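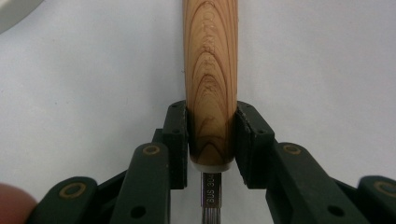 Um condómino do segundo direito lembrou que a ata anterior ainda estava por aprovar, e que não lhe parecia bonito começar pelas escadas quando nem o passado estava arrumado. Leu-se a ata anterior. Foi aprovada com uma abstenção, a do próprio, que não estivera presente e fez questão que constasse. Consta.

Ponto um. Contas
A administração apresentou o saldo do fundo de reserva: 1723 euros. Uma condómina perguntou se era muito ou pouco. Respondeu-se que depende do que cair primeiro. As contas foram aprovadas, com a ressalva de que a próxima folha deve vir impressa em letra que se leia sem lupa.

Ponto dois. Corrimão e degraus da escada
Foram presentes 2 orçamentos. O da Setum prevê lixar e encerar o corrimão e substituir os degraus gastos entre o rés do chão e o primeiro andar. O da Comeo prevê o mesmo, custa mais e traz uma capa em cartolina. Discutiu-se a capa mais tempo do que seria de esperar.
O primeiro esquerdo defendeu que o corrimão fosse envernizado, para brilhar. O terceiro direito lembrou que da última vez brilhou tanto que ninguém lá punha a mão. Seguiu-se uma troca de impressões sobre cera, óleo e os avós de cada um, que esta ata dispensa.
Deliberou-se adjudicar à Setum, com nove votos a favor e três contra, num total de 12 frações representadas. Um dos votos contra pediu que se registasse ser «por princípio». Perguntado qual, disse que ia pensar.
A obra arranca em novembro. Durante os trabalhos pede-se a todos que subam encostados à parede e que não deixem bicicletas no patamar, incluindo a que lá está desde sempre e que, segundo os presentes, não pertence a pessoa alguma.

Ponto três. Porta da rua
A mola Poulain, instalada na primavera, fecha a porta com uma convicção que acorda o prédio. A administração ficou de a mandar afinar. Foi sugerido um feltro. Foi sugerido também que os moradores acompanhassem a porta com a mão, proposta recebida em silêncio.

Ponto quatro. Limpeza
A Vendari comunicou um aumento mensal de 40 euros. Houve quem achasse excessivo, atendendo a que os vidros da claraboia continuam a filtrar a luz como num submarino. Decidiu-se aceitar o aumento na condição de a claraboia passar a constar do contrato, por escrito e com periodicidade.

Ponto cinco. Outros assuntos
O cheiro a peixe grelhado às terças partes da noite foi levantado, debatido e deixado onde estava. O rés do chão ofereceu dois vasos para a entrada, com a condição de não ser ele a regá-los. Os vasos foram aceites. A rega transita para a próxima assembleia.

Nada mais havendo a tratar, encerrou-se a sessão às 23h10, já com a luz da escada apagada pelo temporizador. Lavrou-se a presente ata, que vai ser assinada pelos presentes que ainda se encontrem acordados.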